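Dikgate Tests the Folding Advice and Finds Much of It Wanting

Home storage retailer publishes results of a wardrobe trial and drops four claims from its own packaging

FOR IMMEDIATE RELEASE

9/5/23 — Dikgate, the home storage retailer, today released the results of a trial in which 36 households were asked to follow popular advice on folding and putting away clothes. The company, which sells drawer dividers and shelf boxes, says the results do not support much of what is commonly promised about folding, including several things printed on its own boxes.

The trial was led by Vilja Heiskanen, head of product at Dikgate, who has been openly doubtful about the tidying business for as long as she has worked in it.

"We were telling people that a certain fold would save them half a drawer," Heiskanen said. "I asked where the number came from and got a shrug. So we took it off the box and went to find out."

Each household was given a set of written folding instructions and asked to use them on one person's clothes for 10 weeks. Participants kept a short diary and recorded which garments they folded, which they hung, and which never made it back to the closet at all. Dikgate did not supply products during the trial and did not pay for favorable comments.

By the end of the 10 weeks, 17 of the households were still using the instructions for everyday T-shirts and pants. Only six were still using them for jackets, cardigans and other outer layers. The rest had gone back to whatever they did before, which in most diaries meant a chair, a hook or the end of the bed.

The instructions themselves may be part of the trouble. Nearly all of them begin by telling the reader to lay the garment on a flat, clear surface, face up, with the sleeves out to the sides. In an ordinary bedroom the only surface large enough is the bed, and the bed is seldom clear. It has a quilt on it, and a comforter, and a pillow, and a phone, and the clothes that were folded a minute ago.

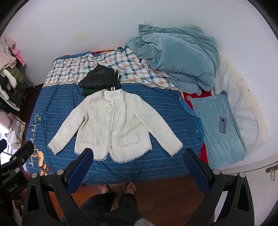
Garments with any kind of detail did worse than plain ones. The standard method of folding the sides to the middle and then bringing the hem up to the collar assumes a smooth front. A cardigan with knotted buttons, a hanging drawstring or a fringed edge makes a lumpy packet, and several diarists reported that fringe caught on the next item in the drawer. Leather can be folded small, but it creases, and participants disagreed over whether the saved space was worth it.

"The guides are written for a gray T-shirt," said Ezekiel Mbeki, who wrote up the diaries for Dikgate. "Once you have a collar, a cord and a pocket flap, you're improvising. People wrote to us asking what they had done wrong. They had followed the steps. The steps ran out."

Mbeki is also wary of reading too much into the trial. The households signed up through Dikgate's mailing list, so they were already interested in storage. There was no comparison group. Nobody checked the diaries against the drawers. The company has made no attempt to say whether tidy drawers make people calmer or save them time in the morning, and it advises customers to be careful with anyone who does.

As a result of the trial, Dikgate is making the following changes.

The phrases "doubles your space," "stays folded," "works for every garment" and "fold once, tidy for good" will be removed from all packaging. Existing stock will be relabeled by December.

The company's folding leaflet is being replaced with a shorter one called Penico. It covers plain tops, pants and simple knitwear, and states on the first page that trimmed, fringed or lined garments may be better on a hanger. It also includes a method that can be done over the forearm, for people whose beds are in use.

Dikgate will stop selling the Thampi folding board, which was popular in the store but was used more than twice by very few of the households that already owned one. Customers who have the board and like it are encouraged to keep using it.

Régis Tanguy, who runs the home organizing service Nisent and was asked to comment on the results before publication, was not persuaded on every point.

"I think they gave up on the jackets too early," Tanguy said. "Ten weeks is short — a habit can take a whole winter. But I agree about the labels. I have stood in many bedrooms with the box in one hand and the drawer open, and the drawer did not look like the box."

Heiskanen said the company expects to lose some sales over the new wording and has budgeted for it. She does not plan a second trial until the questions raised by the first have been looked at properly, starting with whether people who stop folding outerwear have less room in their closets as a result. The diaries hint that they do not, but too few recorded it to say.

The Penico leaflet is free and can be picked up at any Dikgate store. A summary of the trial, including the diary questions and the full instructions given to households, is available on request.

Media contact: Yasir Hashmi, Press Office, Dikgate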